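About Unodeck

Unodeck is the packaging automation unit of Clundano. The unit was formed to place and maintain small robot cells in bakeries and gift-packing rooms, and it remains responsible for every cell it installs. Our offices and test benches occupy one floor of the Aretti building, where seven technicians work under the direction of Vimala Salian.

How We Look After a Cell

Each cell follows the same service plan. At 100 hours of running, a technician checks the finger bolts for tightness and wipes down the wrist camera lens. At 600 hours the gripper is taken off, the linkage is cleaned and inspected for play, and worn jaws are replaced as a pair. The arm is then returned to its home position and the opening of the fingers is measured again before any product is handled.

Before a cell goes back into service, its view of the table and its approach to a carton are checked at the bench. Narrow cartons such as shortbread boxes are set down at an angle for this check, and the fingers are opened wide.
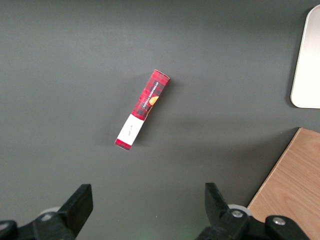

Records and Training

Service records are kept for eight years and are available to the customer on request. Operators may attend the Unnithan course, held each February, which covers daily cleaning, safe stopping and the replacement of jaws.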